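Wood floor in a bathroom, am I mad?
Forum: Home and Garden > Floors and Walls

gritstone_hal
4 Sep 2018
We're doing up the downstairs of a terrace in Avville and the fitter wants to put Oltau boards right through, bathroom included. He says they're "fully sealed" and will last. I've heard that before about a shed roof. The quote is 79 a square metre fitted, which seems steep for something I expect to be pulling up again. Has anyone lived with it?

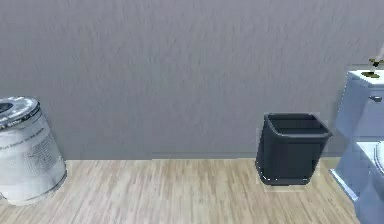 pennywort
Sealed is a word that gets stretched a long way. The top of the board may well be sealed, but I'd want to know about the ends and the joints, and whether he's running a bead round the edge. Look at where the boards meet the wall, with only a thin line between the two and the toilet close by. Every splash heads for that gap. Ask him to put his promise in writing and see how keen he is then.

dunnock3
Bit gloomy, Pennywort. Ours has been down more than 200 weeks with two kids and a bath that gets used every night. Not one board has lifted. Mop it up and get on with your life.

pennywort
Glad to hear it, but one dry-handed household in Sernton isn't proof of much. Who made yours?

dunnock3
Onu, the thick ones. And there's nothing dry-handed about my kids.
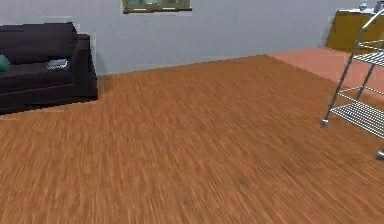
Does it need a door bar between the bathroom and the living room? Most fitters will want one, as a long run with no break has less room to swell.

gritstone_hal
He said no bars anywhere because they "spoil the look". Now I trust him even less.

old_lath
I'd worry about the walls first. New floor goes in, everyone admires it, and the damp carries on behind the paint as before. Get a meter on it. Mind you, I don't believe half of what those meters say either. 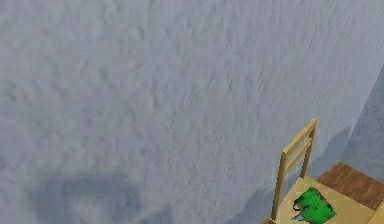 Textured surface, wood at the right.

dunnock3
So don't trust the fitter, the boards or the meter. What's left, lino?

old_lath
Lino's fine. I had it for years.

gritstone_hal
Lino has been vetoed at this end. I'll ask him about the joints and the bar and hold back the last 200 until August.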